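Updated in September for Codix 3. The old `on_done` hook is gone, so if you copied code from the previous version of this page, it now fails quietly, much as it always did.

# Guarding a drawer task with state checks

The first program anyone writes for a drawer task is a list. Open the drawer, pick up the thing, put it somewhere, close the drawer. The list runs top to bottom with great confidence, whatever is going on at the table.

We're going to turn that list into a set of skills that check the world before they start and again before they claim to be finished. You'll need Codix installed, a working connection to both arms, and an object detector that gives you labels and poses. We use Ullar for detection at Skokgate. Any detector will do if it can also say how much of an object it can see, and you'll want that number by step 2.

I assume you already have motion skills that work when nothing is wrong. If you don't, start with those and come back.

## 1. Write down the state you care about

Resist the urge to model the whole room. My first state table for this task had fields for the lighting. What the task needs is short:

```yaml
state:
 drawer: [closed, partly_open, open, unknown]
 corn: [in_drawer, on_table, in_gripper, unknown]
 left_arm: [clear, over_table, at_drawer]
 right_arm: [clear, over_table, at_drawer]
```

Save that as `drawer_state.yaml`. Every field that comes from a camera gets an `unknown`. The arm fields don't, because they come from joint angles, and if the joint angles are unknown you have an afternoon ahead of you that this page can't help with.

`partly_open` earns its place. We ran for a long time with just open and closed, and a drawer that had stopped halfway counted as open right up until somebody tried to put a hand-sized gripper through the gap.

## 2. Keep "can't see it" apart from "it isn't there"

A detector returns a list of things it found. When the list is missing the corn, most people's code decides there is no corn. Mine did. It then went looking for the corn, with the corn in its hand.

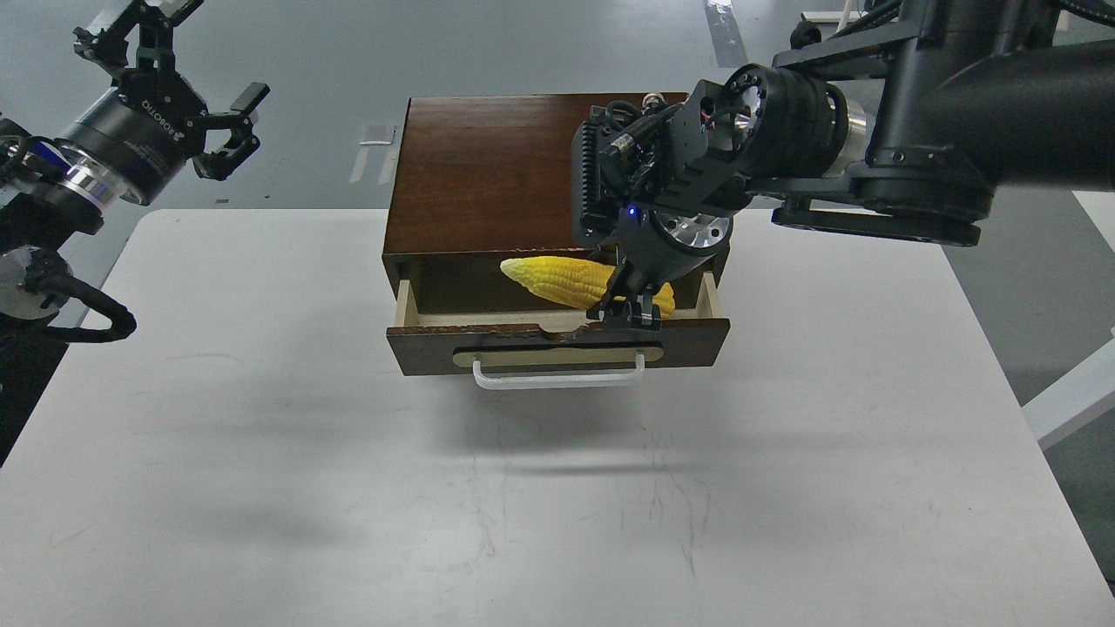 Occlusion needs its own branch in the update code, and the branch should ask where the arms are before it draws any conclusions. From the head view, the right gripper reaching down into the drawer hides the right half of the corn cob, so the mask comes back short and the center of the mask slides toward the pointed tip. A pose fitted to that mask will be wrong, and it will arrive with a perfectly cheerful confidence score. So when an arm is at the drawer, hold the last good pose and mark it stale:

```python
def update_corn(state, det, arms):
 if det is None:
 if arms.any_at_drawer():
 return state.corn.hold(stale=True)
 return state.corn.set("unknown")

 if det.visible_fraction < 0.7:
 return state.corn.hold(stale=True)

 return state.corn.set(det.region, pose=det.pose)
```

The 0.7 is a starting point. Lower it until bad poses get through, then raise it a bit. If you have a more scientific method, please use it and don't tell me how long it took.

Also give the stale flag an expiry time. A held pose with no time limit is a memory of where the corn used to be, and the planner will treat it as gospel until you restart the process.

## 3. Give each skill a before and an after

Each skill gets two conditions. Codix calls them `needs` and `gives`:

```yaml
skills:
 open_drawer:
 arm: left
 needs: { drawer: [closed, partly_open], right_arm: clear }
 gives: { drawer: open }

 take_from_drawer:
 arm: right
 needs: { drawer: open, corn: in_drawer, left_arm: clear }
 gives: { corn: in_gripper }

 set_on_table:
 arm: right
 needs: { corn: in_gripper }
 gives: { corn: on_table }

 close_drawer:
 arm: left
 needs: { drawer: [open, partly_open], right_arm: clear }
 gives: { drawer: closed }
```

Load both files and ask Codix to check them against each other:

```
codix check drawer_state.yaml skills.yaml
```

It complains about fields that no skill ever changes and about skills that can never start. Fix all of it now. It'll seem picky, and it is, but it is far pickier at run time and by then the arms are moving.

Notice what's absent. There's no order. The planner works out the order from the conditions, so if the corn is already on the table when you press go, it skips two skills and closes the drawer. The list version would have opened the drawer, grabbed a fistful of air, carried the air to the table, and reported success.

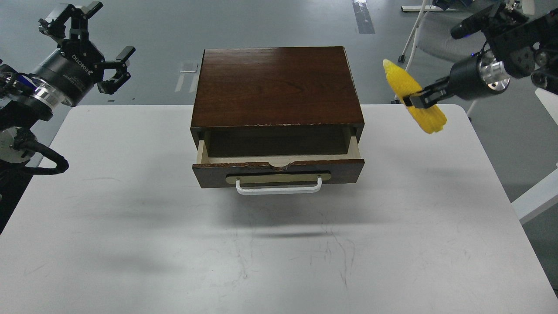
Set the goal separately, in its own file, so you can change it without touching the skills:

```yaml
goal:
 corn: on_table
 drawer: closed
```

Try the reverse goal too (`corn: in_drawer`). You'll have to add a `put_in_drawer` skill, and writing it is the best test of whether your `needs` lines describe the world or just describe the one run you had in mind.

## 4. Check the grasp with something other than hope

`gives: { corn: in_gripper }` is a claim, and a claim needs evidence. The tempting evidence is that the close command returned without an error. That tells you the fingers were asked nicely.

Use two sources and require both:

```python
def corn_in_gripper(gripper, det):
 width_ok = gripper.width > EMPTY_WIDTH + MARGIN
 moved_ok = (det is not None
 and det.distance_to(gripper.tcp) < NEAR)
 return width_ok and moved_ok
```

Finger width catches the empty grasp. Distance to the tool point catches the case where the fingers have closed on the edge of the drawer, which has a very respectable width.

Run this check after the lift. Inside the drawer the camera view is poor, for the reasons in step 2, and you'll get a `None` from the detector that means nothing at all. Lift clear, wait for the arm to settle, then ask.

Measure `EMPTY_WIDTH` yourself, on your own gripper, with the fingers closed on nothing. I once copied it from a config written for a different set of fingertips and spent a Sunday debugging the vision.

## 5. Stop the arms from meeting

Everything so far lets one arm move at a time. Sooner or later you'll want one arm to start its approach while the other is backing off, because watching them take turns is like waiting at a four-way stop where both drivers are polite.

Van den Broek, our motion planner, will check arm against arm if you hand it both trajectories together. Hand them over one by one and it checks each against the other arm's *current* pose, which is of historical interest only once both are moving.

```python
plan = vdb.plan_pair(
 left=left_goal,
 right=right_goal,
 shared_zone="drawer_front",
 zone_owner="first_to_enter",
)
```

The shared zone is a box in front of the drawer that only one arm may occupy. Draw it generously. Include the space the drawer itself takes up when it's pulled all the way out, and the space the cables swing through. Cables aren't in the robot model, and they have never once respected it. 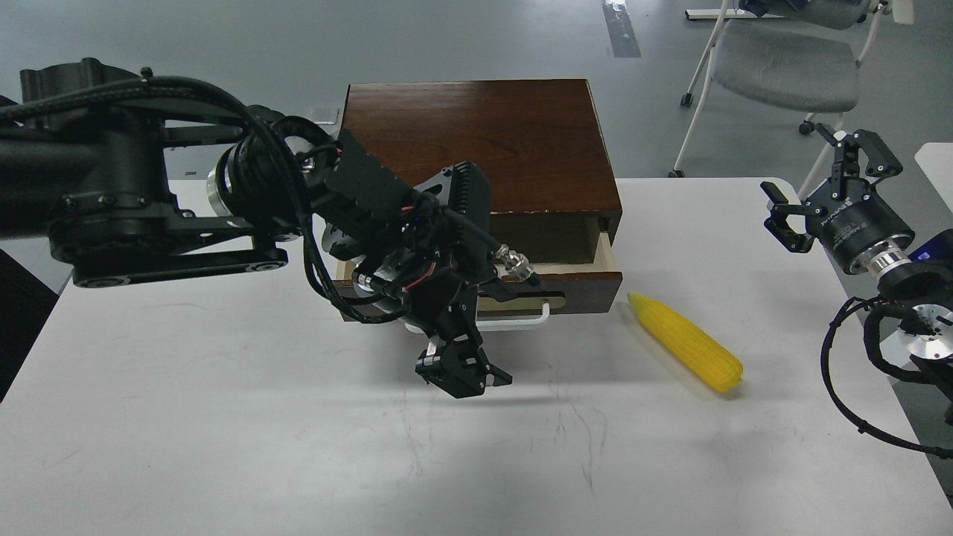

Then change `right_arm: clear` in the `needs` lines to `right_arm: [clear, over_table]`, as long as your zone covers everything that `at_drawer` used to. Run `codix check` again. Run the whole thing at low speed with a hand on the stop button, and don't take your eyes off the drawer front to admire the log output.

## 6. Decide what failure looks like

When a `gives` check fails, Codix will retry by default. It will retry forever. This is a design choice, and I've been told it's a good one.

Set a limit:

```yaml
retry:
 max: 3
 before_each: [back_off, refresh_state]
 on_exhausted: stop_and_hold
```

`refresh_state` is the line people leave out. Without it, the second try uses the same wrong picture of the world as the first, only later. `back_off` has to come before it so the arm is out of the camera's way.

For `on_exhausted`, pick hold over home. An arm that drives home after three failed grasps may still have a finger hooked around the drawer handle, and then you learn how heavy the cabinet is.

If a retry needs to be different from the first attempt, say a grasp from the other end of the cob, write it as a second skill with the same `gives`. The planner picks whichever one still has tries left. People do build this out of if-statements inside one skill. I've read those files, and written one.

## 7. Log the checks

Motion logs are big and dull. Check logs are small, and they're what you'll read at 11 p.m. Turn them on:

```
codix run goal.yaml --log checks --out checks.jsonl
```

Each line has the skill, the condition, the value it wanted, the value it got, and whether that value was stale. Slamet Wibisono wrote us a short script that groups the failures by condition, and its first outing was on a log of 1387 checks. Of the 14 that had failed, most were on one line: `drawer: open`, got `partly_open`. The open skill was pulling to a fixed distance, and the grip on the handle was slipping early in the pull. We had been tuning the grasp on the corn all that week.

The fix was to make `open_drawer` watch the drawer's measured position and stop on that, with the pull distance kept only as an upper limit:

```python
while drawer.position() < OPEN_AT:
 if pull.travel() > MAX_TRAVEL:
 return fail("handle_slip")
 pull.step()
```

Name your failures the way that one is named. `handle_slip` can be searched for. `error_2` can be too, and you'll find it in every file.

## Things that will catch you

- `codix check` reads YAML `on` and `off` as true and false. If you add a state called `on`, put it in quotes.
- Field names are case-sensitive. `Drawer` is a brand-new field that no skill ever changes, and you'll be told so at length.
- Ullar's `visible_fraction` is measured against the object model you gave it. A corn model that's too long will make every cob look partly hidden, and every pose stale.
- After you move the head camera, even slightly, redo the region boundaries for `in_drawer` and `on_table`. The two regions touch at the drawer front in our setup, and a small shift is enough to put the corn in both.
- `stop_and_hold` keeps the gripper closed through a software stop. Check what yours does when the power goes, with something soft in its fingers.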